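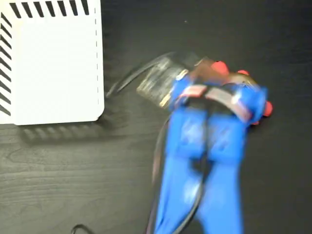 Setup and care notes for the gripper cell at Visosbridge. Not a full manual. Read before you log in and start moving things.

## What's in the cell

- one arm, parallel gripper, blue 3D-printed mount
- overhead camera, looks straight down
- dark tabletop, wood-grain finish. Do NOT swap for a light one, all the exposure settings assume dark
- white panel with the striped border, top left of the view. Stays put. We use its corner to check the camera hasn't drifted
- object bin (clear containers, soft toys, odds and ends)

Controller box is a Londska, config lives in `cell/zoltholm.yaml`. Name is historical, dont rename it, three scripts look for it.

## Startup

1. E-stop out, power on, wait for the second beep
2. Run `home.sh`. Hands off the table
3. Open and close the gripper 12 times with nothing in it
4. Check the panel corner in the overhead view against the saved still
5. Place the object, start logging

If step 4 is off, fix the camera clamp. Do not "correct" it in software, we did that in May and lost a week.

## Cables

Most of our stops are cables. Leave slack at the wrist, enough for a full turn, but not so much that a loop lies where the fingers come down. Look at it again after every re-tape. Anything that can reach the panel edge is too long.

Connector on the small board: push it in straight, from the side. Rocking it cracks the solder.

## Test objects

Clear containers are the hard case, the detector sees table through the walls. Slow approach only. Soft toys are the easy case and good for a first run after a repair.

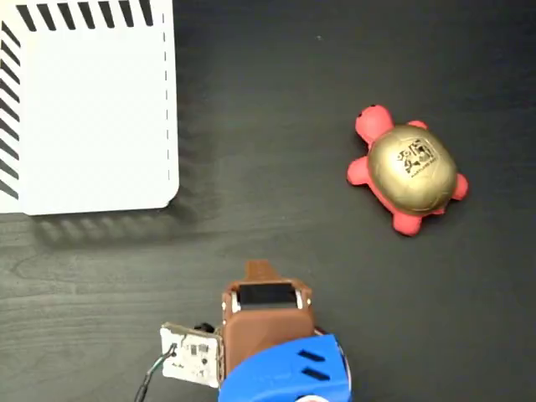

**Visosbridge, January 2022**

Service pass on the gripper end. Board, cable and housing all looked over, turtle with the gold shell as the test object. Panel left where it was.

- housing screws: snug, not tight. The print splits if you lean on it
- small white board by the brown housing: sits at an angle, leave it. Check the cable where it leaves the board
- vents on the blue mount: blow out dust, no solvent
- fingers: wipe, look for flat spots

After service run 100 open/close cycles, then one slow pick on a soft object, then a clear one. Log all of it under `service/`.

## Intervals

| what | when |
|---|---|
| wipe fingers | every session |
| re-tape cables | 600 cycles |
| replace finger pads | 1625 cycles |
| camera clamp | whenever step 4 fails |

Cycle count is in the status line, bottom right. It resets if you reflash so write it down frist.

## Known problems

- gripper reports closed when its not: recalibrate, `grip_cal --full`
- overhead feed freezes: unplug USB at the hub end, not the camera end
- spare housing is on order from Ha, wrong hole spacing last time, measure before fitting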